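PRESS RELEASE
For immediate release
2021-06-25

Tekleab opens its Masel showroom, glass-topped tables first in line

Masel. Tekleab, the furniture importer, opens the doors of its new showroom on Friday. Woven rims, glass tops, chairs to match. Sit on anything. Put your cup down on anything, that is what the tables are for.

The opening range is called Tredo and runs to 24 pieces, most of them for patios, sunrooms and the kind of kitchen that also has to be an office. Coffee tables, side tables, two dining sizes. Delivery within 6 weeks on everything in the range, 5 days for pieces held in stock at Masel.

"People kept asking us if glass is practical," said Érica Marinho, head of product. "My own has homework on it, fruit on it, the mail. Wipe it down, done. We wanted a showroom where the tables look like that too, with stuff on them."

So no roped-off displays. Tables are in use all day, by staff and by anyone who comes in with a laptop or a book and wants to stay a while. Coffee is free untill the end of opening week. 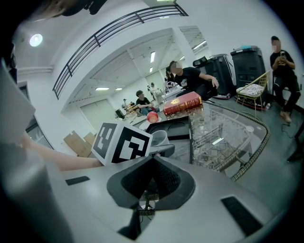
Rianne Koster
Press and Communications, Tekleab

A red apple on a white plate, a thick red hardcover with gold lettering, a small white cup near the edge of the table. The woven rim goes all the way around and the base is woven too, dark, you see it straight through the glass. Same idea across the whole Tredo line.

Tabletops lift out for cleaning. Replacement glass can be ordered seperately, any size in the range, and older Tekleab bases from the Zolard series take the same tops. Customers who bought Zolard before January get the new top at half price, bring the receipt.

Roel Bakker, who runs the Masel floor, will be giving short care sessions in opening week. Cleaning woven rims, fixing a loose strand, what not to use on the glass. No sign-up, 24 seats, first come.

Trade visitors: mornings only, please call ahead. Samples of all rim colors on hand. Price lists at the desk. Parking behind the building, free for the first 90 minutes.

Press contact: Rianne Koster, Tekleab, Masel showroom. Product photos and spec sheets on request.

ENDS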